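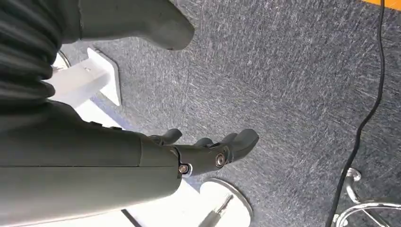

Multi-finger hand or plain two-jaw for a wrist cam setup?

tostham_tinker
Got the dark gray hand on the arm and the wrist camera running. I love how it looks, but wow, the forearm eats the whole lower left of my view! The Bullato two-jaw I had on before barely showed up. Anybody running a hand like this with a camera that close?

Mulugeta Zeleke
Yep, on a Drindton arm. I'd go back to the jaws. I did 500 picks with each and the hand missed way more of the small stuff, mostly when a finger blocked the view right before contact.

shufen_shi
Disagree with Mulugeta. Tilt the camera out a bit and the fingertips stay visible, and that's the part you want. Also check those two silver screws at the base of the hand, mine backed out after roughly two weeks.

tostham_tinker
Snugged both of them, thanks. What controller are you on? I've got the Wei board and it stutters when I close all the fingers at once.

shufen_shi
Same board. Stagger the fingers a little (thumb last) and it calms down.

Mulugeta Zeleke
Or use jaws and have one motor to worry about :) And watch that long black cable on the carpet, I'd tape it down before you swing the arm.

tostham_tinker
Ha, ok, taping it tonight. I'll try the tilt first and post my pick numbers for both.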